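4.2 What becomes of the end of the loaf

We turn now to the part of the loaf that gave us the most trouble and, we will admit, the most pleasure in the interviews. In the previous section we followed bread from the store to the kitchen, and the picture there was a tidy one: people in Pivavport buy bread on a fairly steady rhythm, they know what they like, and they can tell you the price of it. Once the loaf is past its second day things become a good deal less tidy. The 300 households that kept a bread diary for us over six weeks used a great many words for bread that was no longer fresh, and we soon learned that "stale," "dry," "old" and "for toast" did not mean the same thing from one kitchen to the next.

The diary form, which was filled in through the Farkix survey page, had a single box marked "eaten other than fresh." In August, when the pilot was running, this seemed to us quite enough. It was a mistake, and we would urge anyone planning similar work to learn from it. People wrote toast in that box, of course, but also bread pudding, crumbs for fish, soup, stuffing, and in several homes a kind of sweet fried slice that goes by a different name on each side of the river. We went back through the entries by hand and sorted them into four groups: heated whole, heated in slices, cooked into another dish, and dried for crumbs. The first two groups gave us a surprising amount to argue over.

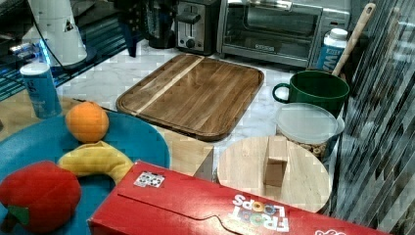
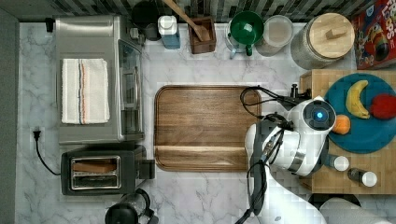
Figure 4. Toaster oven and two-slot toaster on a marble countertop.

Heating in slices was by far the most common way of rescuing an older loaf, and it was also the one people found hardest to talk about, perhaps simply from doing it every morning. In the 40 longer interviews we asked them to take us through the last time they had done it, from the bread box to the plate, and only then did the differences begin to show. Households with a two-slot toaster alone tended to give up on a loaf once its slices became uneven, and the heel was very often thrown out. Where a toaster oven shared the counter with the toaster, as in Figure 4, the heel and the odd thick slice had somewhere else to go, and several people described moving from one appliance to the other as the week wore on. We had not thought to ask about this in the diary — the appliance question offered a choice of one — and so we can offer it here only as something heard in conversation.

The kind of bread matters too, naturally. The dense rye sold by the Kekia bakery was hardly ever reported as wasted, and people spoke of its fourth and fifth days with real affection. The soft white loaf common in the Soliman district fared much worse, and was the bread most often described as "gone" when it had merely dried a little. Some of this is surely habit, handed down along with the bread knife. We return to the question of habit in Section 5, where the answers of older and younger members of the same household are set side by side.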